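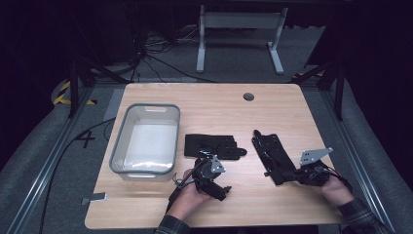 사내 물류 소식 2월호: 소형 부품 보관함 라벨 체계 변경

Jitolport 창고의 소형 부품 보관함 라벨이 2월부터 새 체계로 바뀐다. 기존 라벨은 구역 번호와 선반 번호만 표기하여, 같은 선반에 규격이 다른 체결류가 함께 놓일 경우 출고 단계에서 품목을 다시 확인해야 했다. 지난 분기 재고 실사에서 확인된 위치 불일치는 178건이며, 대부분이 체결류와 소형 브래킷 품목이었다.

새 라벨은 7자리 코드를 사용한다. 앞 두 자리는 구역, 다음 두 자리는 선반, 그다음 두 자리는 칸을 나타내고 마지막 한 자리는 검증용 숫자이다. 검증 숫자는 재고 관리 프로그램 Unance에서 자동으로 계산되므로 작업자가 직접 입력하지 않는다. 수기로 코드를 적어야 하는 경우에는 앞 여섯 자리만 기재하고 마지막 자리는 비워 둔다.

라벨 용지는 폭 60mm 무광 합성지로 통일한다. 종이 라벨은 습도가 높은 하역장 쪽 선반에서 가장자리가 들뜨는 사례가 반복되어 더 이상 발주하지 않는다. 남은 종이 라벨은 임시 보관품과 반품 대기품에 한해 소진 시까지 사용할 수 있다. 부착 위치는 보관함 짧은 면의 오른쪽 아래이며, 손잡이 구멍이나 모서리 곡면에 걸치지 않도록 한다. 뚜껑이 있는 보관함은 뚜껑이 아닌 본체에 부착한다.

전환은 3단계로 진행한다. 1단계는 체결류 구역, 2단계는 전장 부품 구역, 3단계는 포장재와 소모품 구역이다. 각 구역의 전환 기간에는 구 라벨과 신 라벨을 함께 부착하며, 스캐너는 두 코드를 모두 인식한다. 구 라벨은 해당 구역의 실사가 끝난 뒤 제거한다. 실사 전에 구 라벨이 떨어진 보관함은 재부착하지 않고 품목명과 수량을 확인한 후 신 라벨만 등록한다.

Pusik 지점에서 이관되는 품목은 입고 시점부터 신 라벨을 적용한다. 이관 상자에 붙은 지점 코드는 재고 위치로 등록되지 않으므로 스캔 대상에서 제외한다. Pruitt 프로젝트용 예약 재고는 별도 구역에 그대로 두며 이번 변경의 적용을 받지 않는다.

라벨 출력 요청은 금요일 오전까지 접수된 건을 다음 주 작업분에 반영한다. 요청서에는 구역, 보관함 규격, 필요 매수를 적는다. 훼손 라벨의 재출력은 요청서 없이 창고 입구 단말기에서 처리할 수 있으며, 출력 이력은 Unance의 위치 관리 메뉴에서 조회된다.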